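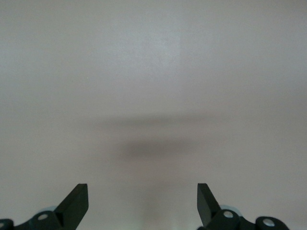 A play script is the written plan for a play. It has the words the actors say, and it also has short notes that tell people where to stand, when to come in, and what the stage should look like. When you read a story, the writer usually describes everything for you. A script leaves a lot out. It might say "a bare place, early morning" and stop there. The people putting on the play then have to decide what to do with those words. A plain pale background with a soft gray shadow across it and one brighter patch, like the one in the picture, could be used for fog, or snow, or the wall of an empty house. The actors' words help the audience know which one it is.

Who is talking?

In a script, the name of the character comes first, often in capital letters. The words after the name are the words that character says out loud. The actor does not say the name. Scripts don't need "he said" or "she shouted," and most don't use quotation marks either.

These lines come from a play called The Ferry to Moltau:

BAKER. Is the boat here yet?
SAILOR. It left an hour ago.
BAKER. (sitting down on her suitcase) Then I will wait for the next one.
SAILOR. The next one is in spring.

There are two people talking. The baker speaks first, and then they take turns. Each turn is called a line, even if it is ten sentences long. The whole play has 728 lines. The baker has the most.

What are the words in parentheses?

Look at the part that says "sitting down on her suitcase." That is a stage direction. It tells the actor what to do, and it is not spoken. Some stage directions are about feelings, such as "angrily" or "in a whisper." Others are about sounds and lights, such as "a bell rings" or "the lights go out."

Here are some stage directions you may see:

Enter: a character comes onto the stage.
Exit: a character leaves the stage.
Exeunt: more than one character leaves. This is an old word from Latin.
Aside: the character talks to the audience, and the other characters act as if they can't hear.
Pause: everyone stays quiet for a moment.

What are acts and scenes?

A long play is divided into big parts called acts. Acts are divided into smaller parts called scenes. A new scene often means that the place or the time has changed. In The Ferry to Moltau, the first scene is at the dock and the second is in a kitchen in Statden, that same night.

A short play may have only one act. It might last 40 minutes. A script for a full evening can be 80 pages or more.

What is a read-through?

Before the actors learn their lines, they usually sit together and read the whole script out loud. This is a read-through. One person may read the stage directions so that everyone knows what is happening. Actors often mark their own lines with a colored pen and write notes in the margin with a pencil.

You can do this at home or in class. Share out the parts. If you have too few readers, one person can take two characters and use a different voice for each.

Stage > Plays and Scripts > How to Read a Script

Contact us | Copyright Tshabalala Children's Pages | Back to top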